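Drasero shared workshop: bin picking build
Progress report to the Overgaard small projects fund, November
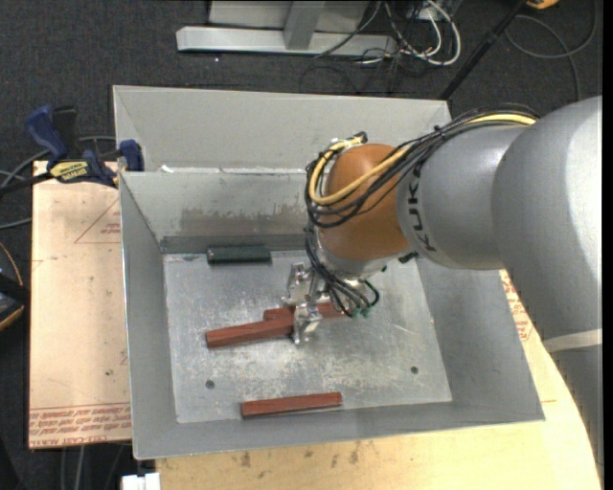 The KUKA arm at the metal bin, gripper down at one of the reddish-brown blocks.

Work done this period

The bin is now clamped at the bench. Before that it crept a little each time a finger touched the wall, and we lost two evenings to recalibration. The Prandetti gripper is mounted and wired. We ran 233 picks with mixed blocks and 86 of them failed. Most of the failures were blocks lying close to a wall, where the fingers have no room to open.

Spending

Of the $3,000 grant, the gripper and its cables took the largest share. The Skorport controller card was bought secondhand and came in under budget.

Problems

The cable bundle at the wrist still limits how far we can turn the last joint. A longer loop is being tried.

Next period

Narrower fingers, then a repeat of the same test. We also need to settle storage for the arm over the winter, as the workshop heating is off after 9 p.m.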